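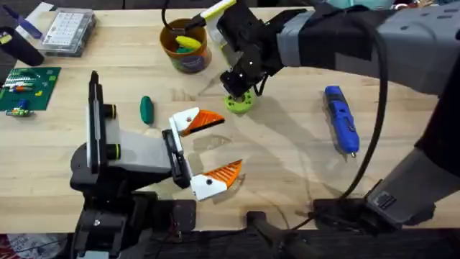

Was kostet ein Einstieg mit zwei Armen?
Den Bausatz Anerar Duo liefert Moncrieff für 2.318 Euro, mit Tischklemmen, Netzteilen und Software.

Im Paket liegen zwei Greifarme, die an die Tischkante geklemmt werden. Wer schon einen Arm besitzt, bekommt den zweiten einzeln. Verkauft wird der Satz seit Februar, Zielgruppe sind kleine Werkstätten, Berufsschulen und Leute, die zu Hause mehr vorhaben als ein Lötprojekt am Wochenende.

Wir haben das Duo vier Wochen lang benutzt. Der Aufbau dauerte einen Nachmittag. Die Anleitung ist auf Englisch und an zwei Stellen veraltet: Die Reihenfolge der Motorkabel stimmt nicht mit den Aufklebern überein, und das Kalibrierprogramm heißt inzwischen anders. Auf der Website steht die korrigierte Fassung.

Auf unserem Holztisch blieben Kleinteile und Werkzeug während der Arbeit liegen, auch eine Platine und das blaue Rotationswerkzeug. Einer der Greifer hat orangefarbene, gerippte Fingerauflagen. Die Rippen greifen gut an glatten Kunststoffgriffen, bei flachen Teilen rutschen sie öfter ab. Einen Stift aus einem Becher zu ziehen gelang in 20 Versuchen 17-mal, ein flaches Plättchen vom Tisch aufzunehmen nur neunmal.

„Für Präzisionsmontage ist das Gerät nicht gedacht“, sagt Dougal Urquhart, Produktleiter bei Moncrieff. Die Wiederholgenauigkeit gibt der Hersteller nicht an. Dwynwen Bowen unterrichtet Mechatronik und setzt das Duo im zweiten Lehrjahr ein. Sie lobt die offene Software und ärgert sich über die Kabel, die bei weit ausgestrecktem Arm gern im Weg hängen.

Bewegungen lassen sich von Hand vormachen oder in Python schreiben. Die mitgelieferte Oberfläche Indo läuft unter Linux zuverlässig. Unter Windows brach die Verbindung bei uns mehrmals ab, nach dem Update vom 7. Januar 2025 noch einmal.

Ein Ersatzarm kostet 655 Euro. Greiferfinger gibt es im Viererpack, die Druckdaten dafür stehen kostenlos bereit. Die Garantie beträgt zwei Jahre, Zahnräder sind ausgenommen. Bestellt wird direkt bei Moncrieff, die Lieferzeit lag bei uns bei elf Tagen.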